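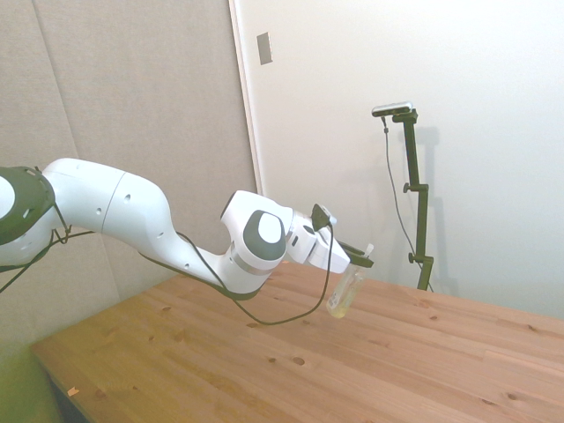 The packers' rep at Curport wrote to the list that the arm "has not taken anybody's job, it has taken the part of the job people used to trade shifts to get out of, and now we argue over who has to sit next to it." I'm quoting the rest below with my answers under each part, because several people asked me off list how it is going at our site in Siliņa and I would like to write it only once.

> We were told it would do 800 bottles a shift. It did that
> once the sample station was set up right, but no one had
> thought about where the trays come from. So one person
> fills trays and one person empties them, all day, and
> neither of them gets to do any checking.

Same thing happened with us. Before the arm, a sample tech at Siliņa picked up the bottle, read the label, looked at the fill and put it in the rack. Four small jobs, one person. The arm took the picking up and the putting down. Reading labels went to the camera. Looking at the fill was left over, and for the first few weeks it belonged to no position at all. We found that out when Fetby sent back 59 bottles as short.

What we changed: the person loading trays now checks the fill before the tray goes down, and signs the sheet for it. That slows loading. Management agreed in writing that the slower loading rate is the rate. If your site has not gotten that in writing, I would ask for it before anything else.

> Wrists are better. I'll give it that. Two of our people
> were on light duty from capping and racking and both are
> back to regular hours. But now the complaints are about
> necks and eyes, from watching the screen.

We see fewer wrist complaints too. On the screen, our rule is that whoever watches the station swaps with the loader every 70 minutes. It started as every two hours and that was too long. The swap has to be on the schedule. When it was left up to the people on shift, the newer ones stayed on the screen and didn't say anything.

Also ask for a real chair at the station. Ours came with a stool.

> Question for other sites. When it stops, who is allowed
> to restart it? Here it is only the line lead, and on
> nights there is one lead for both floors. We stand there.

At Siliņa anyone who has done the restart training can clear a dropped or tipped bottle and restart. Anything past that goes to the lead. The training is half a day and it is paid. At first it was offered only to the day crew, which made no sense, since nights had nearly all of the waiting. That was fixed after a grievance.

Keep a stop log of your own. Ours is a notebook with the time, the reason and how long we waited. The system keeps one too, but it records every stop as "operator" unless somebody goes in and changes the code, and those codes were being used in reviews. We had 1,893 stops logged when we took that up with the plant, and more than half were the gripper or the camera. Reviews don't use the stop count anymore.

> Last thing. Has anyone gotten a pay step out of this?

Not yet. The company's position is that the job is lighter, so there is no case for it. Our position is that the job now includes restarts, the fill check and the sign-off, and none of those were in the old description. The Dedero site has a new job description with the restart work listed in it, and I have asked them for a copy. It goes on the table here in May when the classification talks open. If they say I can share it, I will post it to the list.

One thing for Curport to look into: check whether your trainees are still learning to do the station by hand. Ours were not, and then the arm was down for most of a week and only the older techs could keep up the manual racking. We now run one shift a month by hand. Some people like that shift and some don't.

I'll be away from the list for a few days but will answer after that. Please trim the quotes when you reply, the digest is getting long.

Siliņa site rep
January 23, 2019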